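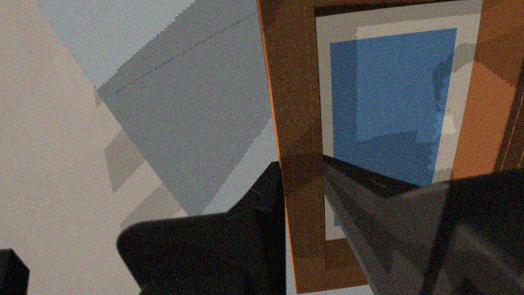

Open day at Oltero, Tue 20 May

I finally got to the open day at Oltero. I had signed up in April and then forgotten until the reminder came. The bus let me off at the wrong end of the industrial park, so I missed the welcome talk and went straight to the simulation room.

Siv Brekke was running that part. Her group trains the arm in a simulator before any code goes near the real one. The view on her screen was from close to the gripper, with a big black finger in front of a beige wall and a wooden frame tilted off to the right, a blue rectangle set inside it. The other finger was partly see-through, so the frame still showed behind it. The edges were jagged in places and everything had a grain over it. I had expected something closer to a video game. Siv said they keep it plain so it runs fast.

She had 399 practice runs saved from the week before and let us pick one to replay. A boy near the front picked 332, and we watched that one twice.

After that Trygve Söderlund took 23 of us downstairs to see the real arm, which they call Moen. It moved more slowly than I expected. He stopped it once to tighten a cable and then started over. Someone asked what happens when the power goes out. The brakes lock and the arm stays where it is – he showed us by hitting the red button.

Coffee was in room 36. I talked with Yaqin Xia for a while about how she got into this kind of work. She started out in furniture repair and took evening classes for two years. She gave me the name of a beginner course, and I wrote it on the back of my bus ticket.

They plan to do another one in the fall. Sign up early if you want the downstairs tour, the list was full when I got there and they only let me in after two people left.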